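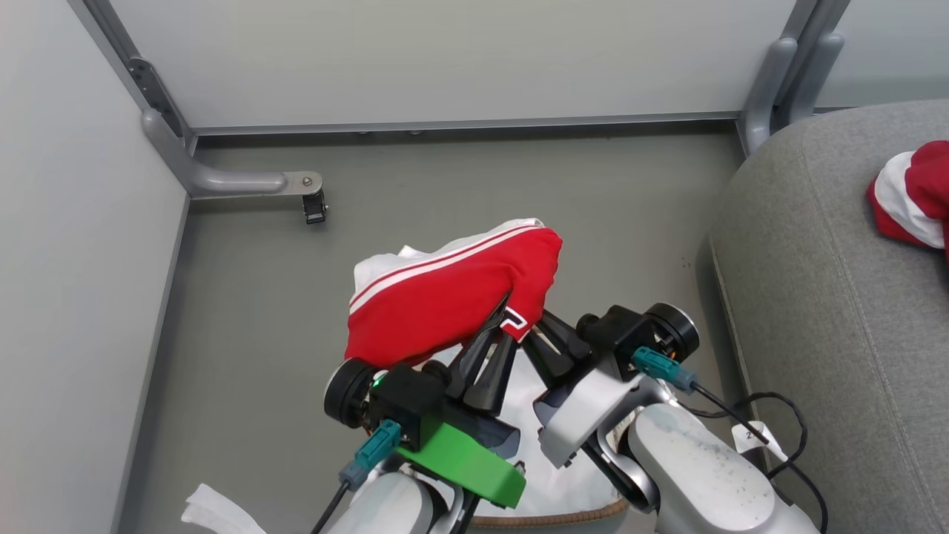 Kit Team, Rarnon Athletic

Kit washing and folding: frequently asked questions
Last changed 23 August 2019

Most of what people believe about washing sports kit comes off the back of a bottle, and bottles are written by people who sell bottles. We have 58 red shirts in the club's care and we'd like to keep them red. The answers are what we do ourselves. Where we don't know, we've said so.

Will the red run into the white stripes?
It can. The supplier says the dye is fixed and has said so about every shirt we've ever bought, including the ones from the old Clalano order that came out with pink stripes after one warm wash. Treat any new red shirt as guilty for its first few washes. Cold, on its own or with other reds, and out of the drum as soon as it stops. A wet red shirt left sitting on white overnight is asking for it.

Do colour-catching sheets work?
They come out pink, so they catch something. Whether that something would have ended up on the stripes is another matter. Malsha Barua ran a month of washes in May with sheets and a month without, and couldn't tell the two piles of shirts apart. Use them if they make you feel better. We've stopped paying for them.

What temperature should I use?
Thirty. People write in to say that sweat needs sixty. We have washed at thirty for several seasons and have had two complaints about smell, both about shirts that had spent a week in a car boot. If a shirt still smells after a proper wash, wash it again before you turn the dial up. Sixty is hard on the lettering and you only find out afterwards.

What spin speed?
1000 at most. Faster gets you a drier shirt and deeper creases, and creases across printed letters are where the cracks start. At least, that's where ours have started. Natalie Oakley thinks the tumble dryer is to blame for most of it and she may well be right – keep the shirts out of that as well.

Inside out or right way round?
Inside out for washing, right way round for folding. This one seems to be good advice, much as it pains us to agree with a care label.

Is the special sports detergent worth the money?
We tried Zerkton for half a season. It smells strongly of Zerkton. Grass came out about as well as it does with ordinary liquid, and mud didn't come out any better than it does if you let it dry and brush it off first. We went back to the ordinary stuff. Skip fabric softener altogether.

How do you want the shirts folded?
Face down, sleeves in, sides to the middle, then bottom up to the collar. Turn it over and the front should be on top. It's easier if you hold the shirt up and let it hang straight before you start, as a twist in the cloth gets folded in and stays there. We are not going to inspect your corners. There are videos that claim to fold a shirt in two seconds, and Dilani Wickramasinghe can do it, but hers then have to be folded again.

Does rolling save space?
A bit, in a holdall. In a basket, no. 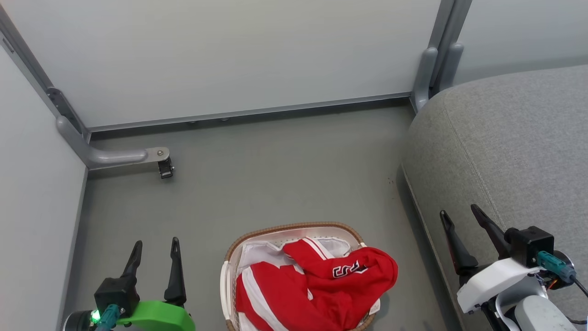
A basket is wider than it is deep and rolled shirts just fall over in it, so you end up with a heap you took extra trouble over. If the shirts are going in a basket, fold them once or twice and lay them in.

Is a wicker basket all right for clean kit?
With a liner, yes. Without one, the weave catches on sleeves and collars sooner or later, and a pulled thread on a club shirt is there for good. A white liner is useful because it shows you what the shirts are up to: if there's pink on it, something went in damp or isn't colourfast. Wash the liner too, please. Nobody does, and then clean shirts go into it.

Can I leave folded kit on the sofa until match day?
You can, and it will be sat on. Upholstery also holds on to pet hair far better than any advert for a lint roller admits. Put it back in the basket.

Can I iron it?
Not over letters or numbers. A tea towel in between is supposed to make it safe. Azra Milošević tried that on an old shirt and part of the number stayed on the tea towel. Hang the shirt in the bathroom if the creases bother you.

A shirt has come back with the letters peeling. What now?
Don't glue it. Don't pick at it either. Hand it to Nazma Navaratnam, who will send it to Amarasinghe for reprinting with the next batch. They say the new letters will last as long as the shirt. We'll see.

Who do I tell if I've lost one?
Nazma again. Check inside the duvet cover first.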